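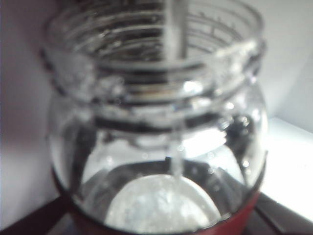
Filling and refilling jars: common questions

Do I need to rinse a jar before its first fill?
Yes. Every jar we sell at the Birkerton refill counter has been sitting on a shelf, and shelves are dusty. Run plain water straight down through the mouth so it lands on the floor of the jar, and let it collect there. You will see bubbles and small ripples where the stream hits, and droplets will cling to the inside walls up to the shoulder. Swirl, pour out, and do it once more.

Can I use hot water?
Warm is fine for all jars. Do not pour boiling water into a cold glass jar — it can crack. Clear plastic jars should not go above 106°F.

How full should I fill it?
Stop at the shoulder, below where the neck starts. The 32-ounce jar needs that space if you plan to shake it or freeze it.

The threads around the neck feel gritty. Is the jar damaged?
Usually it is old product or hard water scale. Soak the neck upside down in a bowl of white vinegar for 8 minutes, then go around the threads with a soft brush. If the lid still catches, try a different lid first. Lids wear out before jars do.

What about the dishwasher?
Glass jars can go on either rack. Plastic jars go on the top rack only. Lids are hand wash, including the older Zurkari ones with the cork liner.

My jar dries with white spots. How do I stop that?
Those are minerals from tap water. Dry the inside with a lint-free cloth while it is still wet, or use filtered water for the last rinse.

Can I bring in jars I bought somewhere else?
Yes, as long as they are clean, dry and have a lid that closes. We weigh them empty at the counter and write the weight on the bottom. A damp jar weighs more, and you would lose a little on each refill.

Do you take jars back?
We take back Stemuteo jars in any size, with or without lids. Chipped ones go in the bin by the door. The counter opens at 9 a.m., and returns can be left at the side window before then.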